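3.2 Packaging and carry-home behavior

Households in the Lotadside panel kept a record of every snack purchase and of the bag used to bring it home. Of the 190 households that returned records, 12 reported no snack purchases and were dropped. Store type was coded from the receipt, following Bainbridge.
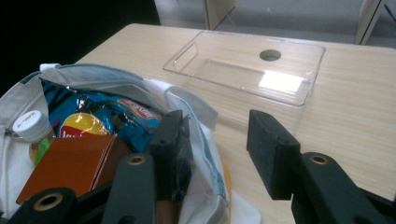 Reusable bags were coded as cloth or other. Purchases made at the Ackroyd store before noon were more often carried in cloth bags than those made in the evening, and the difference held after adjusting for household size. The Wednesday market at Bornard was treated as a separate outlet.

Foil packs and plain plastic packs were entered under separate codes. Where a household left the pack type blank, we used the receipt.

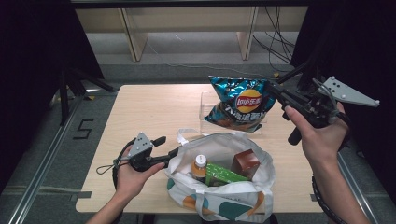 Figure 2. Foil chip bag (Lay's) and white plastic shopping bag.

Secondary containers, such as rigid boxes with clear walls, were recorded only if the food was moved into them on the day of purchase. This rule excluded 13 entries from the Inbridge subsample.
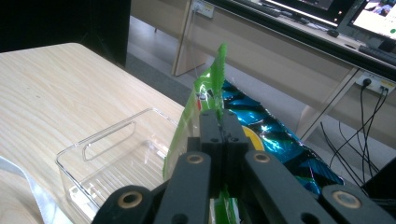 Figure 3. Green plastic snack bag.

Pack color was not used in the models. Two coders worked independently, and disagreements were settled by discussion.
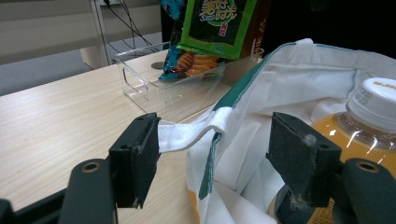

3.3 Limits of the bag record

Bag type was self-reported. Households that owned several cloth bags did not say which one they used, so reuse rates per bag cannot be estimated from these data.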